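Two arms sharing one space: the handover works in planning, then the second arm sits there and refuses to move

Asked in Software > Motion planning
Posted by Sayaka Kinoshita, 27 May 2020

Hi all! I've been going in circles on this for most of the month, so I'm hoping somebody here has been through it. I have two arms facing each other across a table and I'm writing a handover: one arm takes a piece of play fruit out of a basket, brings it up to the middle, the other arm closes on it, the first lets go and backs off. Sounds easy, right? I had each arm picking and placing by itself within a couple of days and got a bit cocky.

The planner is Maliten, one planning group per arm, and both groups look at the same collision world. On top of that I have a little state machine (my own, a plain Python script, please be kind) that goes approach, meet, grasp, release, retreat. Each arm has its own controller running a trajectory, and the script waits until both say they're done before it goes to the next state.

The trouble comes right after meet. Both arms get there, both controllers report success, I send the close command to the receiving gripper, and then the planner throws "start state in collision" for whichever arm I ask to move next. It doesn't matter which one. If I turn off collision checking completely the whole thing runs, but I don't want to leave it that way, as the retreat path it picks goes straight through the other arm's elbow about as often as not.
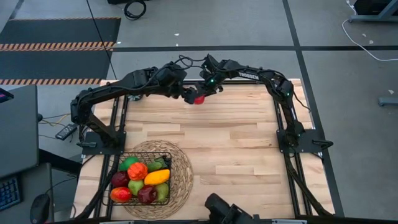 Sayaka, my bet is that your object is still attached to the giving arm in the world model when the other gripper closes, so what the planner sees is a foreign object jammed between your fingers. Does the error tell you which pair of links is touching? Turn on contact reporting and paste what you get before you change anything else.

I did, and thank you, whoever you are (the comment came through with no name on it). There are two pairs. One is the receiving fingers against the attached object, and the other is finger against finger. So the first pair makes sense to me now, but the second I really don't get. The fingers aren't supposed to touch, and in the visualizer there's a gap between them.

Things I've tried: shrinking the object's collision shape to half size (the first pair went away on some runs, came back on others), adding a 4 mm offset at the meeting pose, slowing everything to 20 percent speed, and restarting the planner node between states, which I'm not proud of. What's the normal way to do this? Do people really swap the attached object by hand, or is there a handover feature in there somewhere that I've missed?

Gutano

You swap it by hand, everybody does. Well, by script. The order matters a lot though, and I think that's what's biting you.

Before the receiver closes, add the receiving fingers to the list of links that are allowed to touch the object. Then close. Then, in one single scene update, detach from the giver and attach to the receiver, with both sets of fingers still on the allowed list. Now open the giver. Plan the retreat as a short straight line along the giver's own approach direction, and once that has finished take the giver's fingers off the list. If you detach and attach in two separate updates there's a small window where the object is just a loose thing in the world, and if a plan request lands in that window you get exactly the error you're getting. This would also explain why it comes and goes for you.

For finger against finger, look at the padding. Link padding gets added on both sides, so a gap that looks fine to your eye may be gone once both fingers are puffed up. The visualizer draws the meshes without padding unless you tell it otherwise – I lost a whole weekend to that one. I'd set the padding on the fingers to zero and leave it on for everything else. Please don't switch off checking between the two arms as a whole. You'll want it for the elbows.

One more thing: put your 4 mm offset back to nothing until this works. You've got too many knobs turned at once.

Kioko

just use one planning group with both arms in it. fixed it for me

Rukdale

Gutano's order is right and I'd do that first. I'd go easy on the one big group. It's great when both arms have to move at the same moment, but planning gets a lot slower with all those joints together, and in a handover one arm is standing still most of the time anyway.

What I'd add is to check where the two bases really are. Your planner believes whatever transform you typed in between them, and if that was done with a tape measure it can easily be off by more than your finger gap. Quick test: bring both grippers up to the same point in the model, go slow with a hand on the stop, and see how far apart the tips end up on the real arms. Do it at 4 different spots over the table. If the error is the same everywhere, fix the transform. If it changes from spot to spot, go look at your joint zeros first.

Also, "controller reports success" only means it got inside its goal tolerance. Read the joint states again after meet and plan from those. I had a script that kept planning from the last commanded position and it gave me this same message every afternoon until I found the line.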